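Name day dinner for 30 people, your traditions please

piroska_b
Hello all. In March we have the name day of my father-in-law and the whole family comes to us in Graslow. We will be 30 at the table. In my family we always eat soup first and then a cake with a coin inside. My husband says the coin is for New Year only. What do you do in your homes?

Eftychia M.
Your husband is right, the coin is for New Year. For a name day we keep the door open from 5 pm and people come and go. You do not need 30 chairs, only many small plates.

bsheehan
I disagree with Eftychia. It's your house, put the coin in whatever you like. We have done a "second Christmas" with my cousins for 2 years now, and already the kids talk as if it is ancient law.

Eftychia M.
Brendan, a tradition of 2 years is a plan, not a tradition :)

ximenap
Piroska, how much meat do you buy? I counted 300 grams for each person last time and we ate leftovers until I was tired of seeing them.

piroska_b
I wanted to buy the same, 300 grams. Now I am afraid. My mother-in-law believes that an empty dish is a shame for the family.

ximenap
Then buy it and freeze the rest. I wash and fold all the kitchen towels the evening before, that is my only rule.

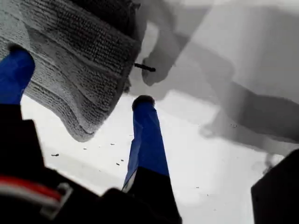

Gray cloth, Sunday-best edition

bsheehan
Nice. We use paper.

piroska_b
Thank you to everybody. We decided for soup, open door from 5 pm, and the coin stays. My husband will cut the cake, so he can complain with the knife in his hand.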